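Fludden brings out marked storage bins for playrooms, clubs and classrooms

New O and X bins make sorting and tidying part of the game

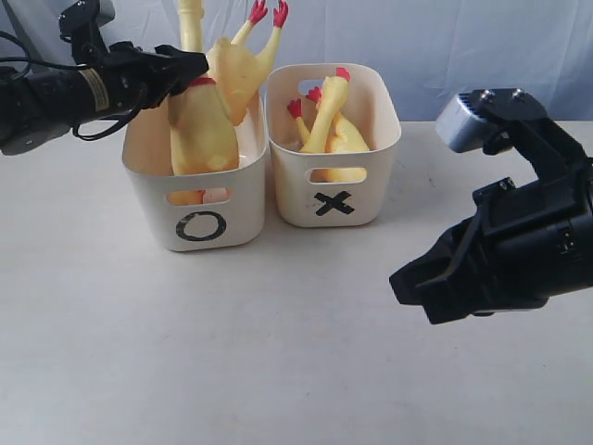
Fludden bins marked O and X, with yellow rubber chickens.

11/1/19 – Fludden, the household storage company, has added a pair of marked bins to its range of open containers for homes, nurseries and after-school clubs. The bins are sold in twos, one with an O on the front and one with an X, and are meant for sorting toys, running simple throwing games and clearing up afterwards.

The pair is on sale from today through the Fludden website and at the company's own shop in Perron. Shops and clubs that already hold a trade account can order from the same date.

Both bins are white plastic with rounded corners and a handle opening near the top of the front. The symbol sits below the opening, in black, so that it can be read from across a room by children who are not yet reading words. There are no lids. Fludden left them off after parents told the company that lids were the first thing to go missing.

Garnet Nguyen, head of product at Fludden, said: "We have sold plain white bins for years and we kept hearing from customers who had drawn on them. Some people put a name on, some people put a picture of a sock on. The O and the X came up again and again, and it was usually for a game. One goes by the wall, one goes by the door, and whatever is on the floor has to end up in one of them. We thought we might as well sell them that way."

The marks on the new bins have been kept in the style of those home-made ones. An early version used a thin printed symbol in grey, and children at a test session in October walked straight past it. The thick black lines were brought back the following week.

Tested with clubs and families

The bins were tried out in 30 homes and 6 after-school clubs before going on sale. Families were given a pair of bins and a short sheet of suggestions, and were asked to use them however they liked for the length of the trial. Clubs were given extra pairs so that children could play in teams.

The most popular use in the clubs was a tidy-up race. Each team was given a symbol and had to get its share of toys into the right bin before a song ended. Soft balls, beanbags and rubber chickens were the toys most often asked for again. Rubber chickens were a favourite with the older children, who found them harder to aim than a ball and easier to catch hold of.

At home, the bins were put to more everyday use. Families used them to split toys into those staying downstairs and those going back up, to keep two children's things apart, or to divide clean clothes from clothes for the wash. Several parents said they had ended up using one bin for toys to keep and the other for toys to give away.

"The sorting into keep and give away was something we hadn't put on the sheet at all," said Nguyen. "It's on there now. With a small child it seems to help if they can carry the thing over and drop it in themselves."

Not everything in the trial went well. Two of the clubs said that the bins slid on a polished floor when a toy was thrown hard, and asked for something underneath to stop them. Fludden will supply stick-on rubber feet free of charge to any customer who asks for them when ordering. The feet can be peeled off again if the bins are to be used on carpet.

The Plotedix game sheet

Every pair comes with a folded game sheet written by Plotedix, a small company that makes indoor games for clubs and holiday schemes. The sheet gives rules for six games, all of which can be played with the two bins and whatever soft toys are to hand. None of them needs a score card.

The games include:

Swap Shop. Two players stand behind the bins, facing each other. On the call, each takes one toy from their own bin and puts it in the other player's. The player with the emptier bin when the music stops is the winner.

Odd Bird. One toy is different from the rest and has to be moved from bin to bin without the caller seeing. The caller turns round and names a symbol, O or X.

Long Throw. Players take turns from a line on the floor. The bin marked X is placed further back and is worth double.

Clear the Table. Toys are spread out on a table with both bins set side by side. Players sort them by a rule the leader has made up, such as things with legs in one and things without in the other.

The sheet is printed on both sides, with larger type on the front for children who want to read the rules for themselves. A version without pictures can be downloaded for use with a screen reader.

Care and storage

The bins can be washed by hand in warm water with ordinary washing-up liquid. They should not be put in a dishwasher. Fludden advises against scrubbing the symbols with a wire pad or a scouring cream, as this will wear down the black. A soft cloth is enough for most marks, and felt-tip will generally come off if it is wiped the same day.

When empty, the two bins can be stored one inside the other. Either can go inside the other, so there is no need to remember an order. They will also fit on the open shelves in Fludden's Wasetti range, where they can be pulled out by the front handle opening. Customers who have an older Wasetti unit should check the shelf height before ordering, as the shelves in the first units were set closer together.

The bins are meant for toys, clothes and other light household things. They are not a step or a seat and should not be stood on. They are not suitable for storing food that is not wrapped.

Offer for clubs and schools

To mark the start of sales, Fludden is giving away 400 pairs to clubs, nurseries and primary schools. Groups can ask for one pair each by filling in the form on the Fludden website. The form asks for the name of the group, a delivery address and the ages of the children who will be using the bins. There is no need to send photographs or write a report afterwards, though the company would be glad to hear of any new games.

Pairs will be sent out in the order that requests come in. Groups that took part in the trial may keep the bins they already have and can also apply for a further pair.

A box of soft toys for use with the bins is being put together and will be sold separately. Fludden has not yet settled what will go in it. Clubs that have views on this are asked to send them in with the form.

"We've had a lot of letters asking for the chickens," said Nguyen. "I can say that they are being talked about. The question is how many to put in, and whether people want the noise."

Spare parts and replacements

Single bins will not be listed on the website, but customers who crack or lose one can buy a replacement by contacting the customer desk and saying which symbol they need. Replacement game sheets are free. Torn or faded sheets do not need to be returned.

Customers who own the plain white Fludden bins and would like to add symbols to them can order a sheet of black stickers with an O and an X in the same size as the ones on the new pair. The stickers should be put on a clean, dry surface and left overnight before the bin is washed.

About Fludden

Fludden makes and sells storage for the home, including bins, baskets, hooks and shelving. Its main range has 212 items. The company's workshop, warehouse and shop are all on one site in Perron, where customers can see most of the range before buying.

Press contact

Review samples, further pictures and a copy of the Plotedix game sheet can be requested from the Fludden press desk in Perron. Requests for interviews with Garnet Nguyen should be sent to the same desk, with a note of the publication and the deadline.

Ends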